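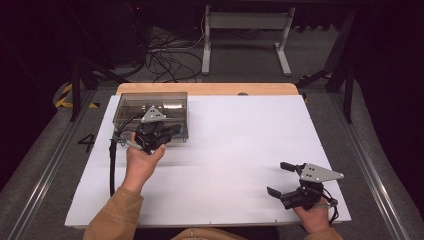 Bench board

A bench board, also called a work board or table board, is a flat, rigid panel laid on top of a table or desk to serve as a temporary working surface. It protects the tabletop from scratches, adhesives and spills, and it gives small objects an even, plain background. Bench boards are used for sorting, light assembly, model making, electronics repair and packing. They differ from cutting mats in being stiff, and from fixed bench tops in being removable.

Construction

Most bench boards are rectangular and are made from coated fiberboard, solid plastic or painted sheet metal. Thickness depends on the span. A board supported over its whole area by the table can be thin, while one that overhangs the table needs more stiffness to resist sagging under the hands. Edges are sealed or banded, as moisture entering an unsealed fiberboard edge causes swelling that cannot be reversed.

The underside may be bare or fitted with rubber pads. Pads reduce sliding but raise the board slightly and can leave marks on oiled or waxed wood. Some boards carry a small knob, peg or stop, used as a handle, as a locating point or to keep the board from shifting. Placing it at the far edge keeps the near edge clear for the forearms.

Color

White is the most common color. Screws, clips and other dark parts are easy to find on it, and dirt shows early enough to be wiped off before it is pressed into the surface. Its main drawback is glare under direct lamps, and matte finishes are preferred where work continues for several hours. Clear and pale parts are harder to see on white, and gray boards are sometimes substituted for work with glass or transparent film.

Use with containers

Loose parts are normally kept in shallow trays or boxes on the board itself. Transparent and smoke-tinted plastic boxes are widely used, as the contents can be checked through the walls. Tinted walls hide fine scratches better than clear ones but make small dark items more difficult to identify.

A box is usually set toward the far side, with its long side parallel to the edge of the board. This leaves the area nearest the user open. In the Vaden layout, named after a parts supplier that printed it in its catalogs, the box stands at the upper left and finished items are placed at the right. Weidong Ye, in a handbook on small workshops, recommends the mirror arrangement for left-handed users and advises that cables be led off the side of the board, away from the near edge.

Load and wear

Manufacturers state a load limit for evenly supported boards. The Fornari medium board is rated at 80 kilograms, and its coating at 4,000 wiping cycles. Point loads, such as a vise foot, can dent a coating well below the rated limit and call for a spreader plate.

Care

Boards are wiped with a damp cloth and mild soap. Acetone dulls most plastic coatings. Boards should be stored flat or fully upright, as leaning them at an angle causes a permanent bow.

See also

Cutting mat
Drawing board
Parts tray
Workbench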